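15/06/2018

My first ladder of savings bonds is finished, and I'm ridiculously pleased with it! I've been meaning to do this ever since a coworker, Drahomíra Doležal, showed me hers over lunch (she keeps the whole thing on an index card, which I loved).

I split $5,000 into five equal pieces of 1000 each, and every piece went into a bond with a different end date, one year apart. The first one comes due next summer, and when it does I'll roll it into a new five-year bond at the bottom of the ladder. The longer ones pay a bit more, so after a few years the whole pile should be in five-year bonds with one coming due every summer. I get a little giddy just typing that.

I bought three through Geseo and two through Abeysekara, mostly to compare their websites. Geseo's is plainer and I liked it better. Abeysekara wanted my old address twice, and then a form in the mail, but the rate on the four-year was good enough that I stuck with it.

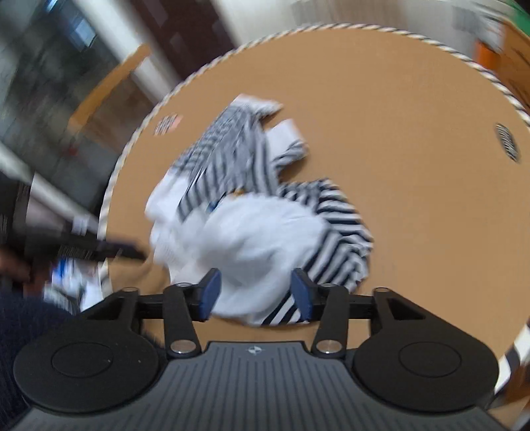

What happens if I need the money early? Both places let me cash out, and I'd lose three months of interest on whichever bond I broke, so I'd start with the one closest to its end date.

My emergency fund stays where it was, in the plain savings account, with $1,457 in it as of this morning. I want that up to 2000 by November, and then I'm going to look at the Plikimthorpe bonds everybody on the forum keeps raving about!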